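FOR RELEASE IN FEBRUARY

Trernley asks hairbrush sellers to show their work

New report looks at 30 brushes and finds plenty of promises, little to back them up

MOGES - A hairbrush used to be sold as a thing that brushes hair. Walk into a drugstore now and the same object will offer to wake up your scalp, seal your ends, balance your oils and cut your shedding. Trernley, the independent consumer newsletter based in Moges, spent the winter reading the boxes, writing to the sellers and asking for proof. The results are published this month in a report called "What the Brush Says."

The report covers 30 brushes bought at full price in stores and online. Of those, 17 carried at least one claim that went beyond detangling, smoothing or styling. Trernley wrote to the company behind each of the 17 and asked one question: what is this claim based on? Four sent something that could fairly be called a study. The rest sent ad copy, sent a coupon, or did not write back.

"We didn't set out to be mean about hairbrushes," said Kalkidan Workneh, who edits the newsletter and wrote most of the report. "I own several. But when a company prints 'proven' on a box, I think it is fair to ask who proved it and how. Most of the people we wrote to seemed surprised that anyone would ask."

What the claims were

The most common claim was some version of "stimulates the scalp." Trernley does not dispute that pushing bristles across your head is something you can feel. The report's complaint is with the next step, where the feeling turns into thicker hair, faster growth or a "reset." None of the material sent to the newsletter measured growth in people who used the brush against people who used a plain one.

Next came the word "detox." The newsletter asked every seller using the word to say what was being removed. One answered "buildup." Asked what the buildup was made of, the company answered "daily impurities." Trernley asked a third time and the exchange ended there. The full set of letters is printed at the back of the report.

Then there were the ions. Brushes sold as "ionic" are not new, and some dryers make a similar claim. The brushes in the report had no battery and no cord, and the boxes did not say where the ions would be coming from or how long they would last. Some pointed to a mineral mixed into the bristles. Trernley asked how much of the mineral was in there and was told in each case that the recipe was a trade secret.

The four studies

Readers who expect the four studies to settle matters should lower their hopes. The report goes through each of them at length. One was a shine test done on cut swatches of hair, which is a reasonable way to test shine and tells you nothing about a scalp. Another asked users how their hair felt after two weeks with a free brush, with no comparison group. People who are handed a free brush and asked whether they like it tend to say they like it.

The third study, supplied for the Histum paddle brush, was the best of them. It compared breakage on wet hair between the Histum and a basic brush, it described the method, and it found a modest difference in favor of the Histum. Trernley gives the company credit for sharing it. The report also notes that the box says "repairs damage," and the study did not look at repair. Breaking fewer hairs and fixing broken ones are different things, and hair that has already snapped does not grow back together.

The fourth came from the makers of the Hunov scalp brush. It was a two-page summary of a longer paper. Trernley asked for the paper and was told it was being updated. A second request got the same reply. The newsletter has counted the summary as a study and says so in the report, although there was some argument in the office over whether it should.

What readers told us

Alongside the letters, Trernley ran a reader survey and received 651 replies. The newsletter wants to be plain about what that number is worth. The people who answered are people who read a consumer newsletter and were willing to fill out a form on the subject of hairbrushes. They are not the public at large, and the report does not treat them that way.

With that said, the replies were interesting. Many readers wrote that they had paid extra for a brush over a claim on the box and could not later say whether the claim had come true. Quite a few said their hair was better, then mentioned further down the form that they had also changed shampoo, gotten a trim or moved somewhere less humid. Several wrote in to defend a brush they had owned since high school, with no claims on it at all, and wanted to know where they could get another one just like it. Trernley does not know. Please stop asking.

The comment box also turned up a long side discussion on where a brush should live when it is not in use. Readers came down on the side of standing it up in a cup, which keeps it off the bottom of the drawer with the loose hair ties and old pennies. Some sellers have noticed this habit too and now offer a "hygienic brush dock." The newsletter compared the docks it could find with a small cup and saw no advantage in the dock beyond the fact that it matches.
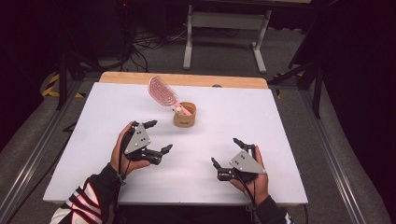
Cleaning kits: save your money for now

A short chapter of the report deals with the cleaning kits that are increasingly sold next to the brushes. A typical kit holds a little rake, a bottle of liquid and a card telling you to repeat the process every week. The liquids Trernley looked at listed water first, followed by a mild soap and fragrance.

Brushes do get dirty, and the report has no quarrel with cleaning them. Pull out the hair. Wash the brush in warm water with a drop of whatever shampoo is already in the shower, rinse it, and let it dry with the bristles facing down. Brushes with a padded cushion should not be left to soak, as water gets in through the little hole and stays there. Wood handles should be kept out of the water too. That is the whole chapter, more or less, apart from a table of kit prices that the editor describes as "a bit depressing."

Words to watch for

The report includes a page that readers can tear out and take to the store. It lists terms that sound like a finding and commit the seller to very little. "Helps support" is on it. So is "clinically inspired," which the newsletter found on a box and had not seen before. "Dermatologist approved" is on it with a note suggesting that shoppers ask which dermatologist, approved for what, and whether anyone was paid. "Salon quality" gets a line of its own. Salons use all kinds of brushes, including cheap ones, and a stylist in Moges told the newsletter that she replaces hers when they melt.

Words that do mean something are listed too. The bristle material, the width of the head, whether the cushion can be replaced, whether the brush can take heat - these are details a shopper can check and a seller can be held to. Trernley would like to see more of them on boxes and found that they were often missing or printed in tiny type under the flap.

What Trernley is asking for

The newsletter is asking sellers to do the following before the next round of packaging goes to print. Put the basis for any health claim on a public web page, in full, where a shopper can read it before paying. Drop "proven" where there is only a user poll behind it. Stop using "detox" until somebody can say what is leaving the hair.

Trernley is not holding its breath. "We asked for much the same thing with pillowcases," Workneh said. "We got some very polite letters. The pillowcases still say what they said."

The newsletter will write to all 17 companies again in the fall and print whatever comes back, including anything that shows the report got something wrong. Sellers with research they did not send the first time are invited to send it now. Summaries will be read, but the full paper is what is wanted.

How the report was done

All brushes were paid for by Trernley out of subscriptions. No samples were accepted, and the coupon mentioned above was thrown away. The newsletter did not run lab tests and does not claim to have shown that any brush fails to work. Its finding is narrower: the sellers were asked for evidence, and most of them did not provide it. Headlines saying that Trernley has "debunked" hairbrushes would be wrong, and the editor will write in to say so.

About Trernley

Trernley is a reader-funded newsletter on household goods and personal care, published in Moges. It carries no advertising and takes no commission on sales.

Copies of "What the Brush Says" are free to subscribers and to members of the press. The tear-out page may be reprinted without charge as long as it is reprinted whole. Interview requests should be sent to Kalkidan Workneh at the newsletter's office, mornings preferred.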